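Skestgate Social Room - Monthly Inspection Checklist
Drop-in sessions for adults living alone
Inspected by: Walid Matar
Reviewed by: Hemant Dixit

Scope: room condition, privacy for one-to-one talks, sign-in practice, contact records. Mark each item Pass, Action or N/A. Comments are required for every Action.

1. Entry and sign-in
1.1 Front door opens fully and closes without force. Pass.
1.2 Sign-in sheet asks for first name only. Action.
Comment: old sheet still in use, with a column for marital status. Remove it. Lodhi has the corrected master.
1.3 Greeter on the door for the first 15 minutes. Pass.

2. Seating and floor
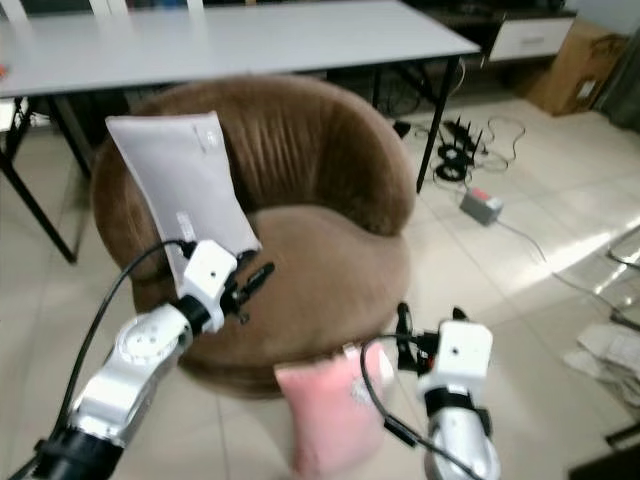 Newcomers who arrive alone tend to take the first seat they see, so item 2.1 covers sight lines from the door to the host. Pass. Item 2.2 covers seat type. At least one low seat with a wraparound back is required for people who don't want to sit up at a table; the brown tub chair meets this. Item 2.3, loose pillows: check seams and labels and keep them off the tile when not in use. Pass.
2.4 Walkways kept at 52 inches or wider. Pass.
2.5 Chairs for paired talks set at an angle, not face to face. Action.
Comment: reset before each session. Second month running.

3. Privacy and conduct
3.1 Quiet corner available for a private talk. Pass.
3.2 Hosts do not share personal numbers. Pass.
3.3 Phones allowed - no photos of guests without consent. Pass.
3.4 Referral cards in stock. Action.
Comment: 82 left from the March print run of 465. Reorder through Estent. The evening line is missing from the card and should be added before printing.

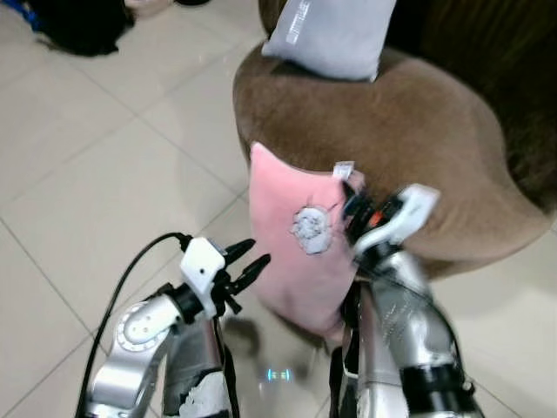

Page last changed: October 2024

4. Contact records
4.1 Follow-up call made to each first-time guest who asked for one. Action.
Comment: 4 calls open at time of inspection. Two guests gave no preferred hour. Add that field to the Tetside form.
4.2 Records locked when the desk is unattended. Pass.
4.3 Guests who stop coming get one call and no more, unless they ask. Pass.

5. Bags and coats
5.1 Bags and straps clear of walkways. Check floor beside the armchairs at start and midpoint.
5.2 Coat hooks secure. Pass.

Open actions go to Hemant Dixit. Items 1.2 and 4.1 to be closed before the next session, the rest by the next inspection.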